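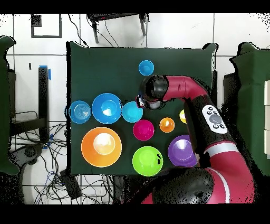 Kirnell bench kit – table-top sorting cell for a single arm

Posted in October by Priit Grīnberga

Kirnell is the table, cloth, bowl set and control software we put together at the Lovgate shared workshop for teaching one arm to pick, nest and sort. It is supplied without an arm. The mounting pattern and drivers suit most six- and seven-joint arms of the size people buy second-hand, and we can drill a plate to order.

The table top is covered with a matte green cloth. Early builds had a bare white top, and the depth readings near the bowl rims were poor. The cloth is fixed along the underside with hook tape, so it can be pulled off and washed. Expect some rumpling at the corners after a few weeks; it has no effect on picking, but re-stretch it before calibration.

The bowls are plain plastic in mixed sizes and strong single colours: blues, turquoise, magenta, orange, yellow, lime green and purple. Several of the blues are close in shade. This is deliberate, and the supplied colour table separates them by size as well as hue. Glossy interiors give a bright highlight under ceiling lights. If the detector splits one bowl into two, lower the exposure before you touch the thresholds.

Software

The sorting program is called Elham and was written by Xinyi Cao. It runs on any desktop machine with a wired network port. The grasp is a rim pinch from directly above, with the fingers either side of the wall. Elham moves the wrist to a hover height, waits for the arm to settle, then descends. Hover time is set to 4 seconds and can be shortened once the mount is stiff.

Our last long run on the workshop build was 1,142 picks, with 94 dropped or missed. Most of the failures were small bowls standing close to a larger one. A gap of 5 cm between rims cures nearly all of it.

Fitting notes

Bolt the arm down beside the table, never to the table top. Route the cables along the floor on the side away from the elbow and tie them before the first powered move. Mark the table position on the floor with tape – a shift of a few millimetres is enough to spoil the calibration.

The Lü finger pads are sold separately and fit parallel grippers only. Replace them when the ribbing has worn smooth.

Collection from the workshop is on Sunday, or we can post everything except the table frame.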